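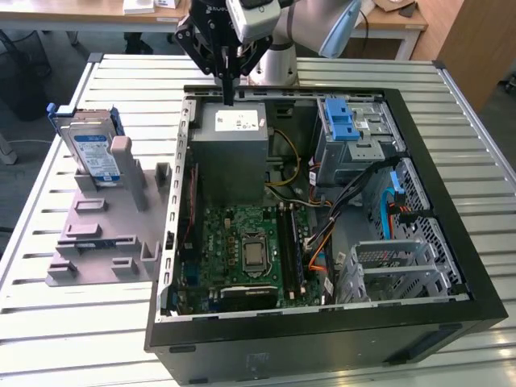 Inside the Old Towers – Bench Gallery

In March we cleared the storeroom at Skodstead and brought the old desktop computers through to the workbench, one at a time. Most of them came from the Vavura office when it closed its upper floor. Each tower is opened, looked over, cleaned and either put back into use or stripped for parts. Click on any picture for the larger version.

Black tower, side panel off. The power supply is the grey box with the white label. The green board takes up the lower middle, with the processor in its socket and the memory to the right of it.

The blue latch at the top belongs to the drive cage. The open metal bay lower down is empty. All hard drives go to Danuta Urbańczyk before anything else is done, and she keeps the list of what has been wiped. The list stands at 456 entries.

Cables are the slow part. Lech Śliwiński likes them tied back before the board is touched, while Fung-ping Chuang prefers to unplug the lot and start again. Both ways are fine, as long as the leads are labelled before they go in the tray.

Notes on the smaller parts

Green circuit board in a bright blue frame, with a long black pin connector and gold-coloured pins. The silver housing beside it has long cooling fins running side by side. 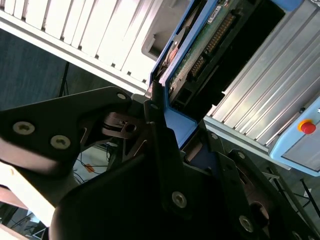

Pin connectors need a bit of care. A bent pin can often be straightened with fine tweezers, but it takes patience and good light, and we only try it on parts we would otherwise throw out. Loose boards are kept in anti-static bags in the drawers under the window – please don't leave them on the shelf overnight.

Metal fins collect dust at the bottom of the gaps. A soft brush gets most of it out. Roman Grabowska has put 6 new brushes in the top drawer, and the old paintbrush can now go in the bin.

Where the parts go

Working memory is sorted by type and tested in the Zieliński machine at the end of the bench. Cards and brackets go in the crates by the door. Bare cases are stacked in the yard until the scrap lorry comes. By the end of the month we had logged 874 parts, counting each memory stick separately.

Traian Preda has the full parts list and can tell you what is spare. The next gallery will cover the Narnivora monitors, which are still on their pallets in the corridor.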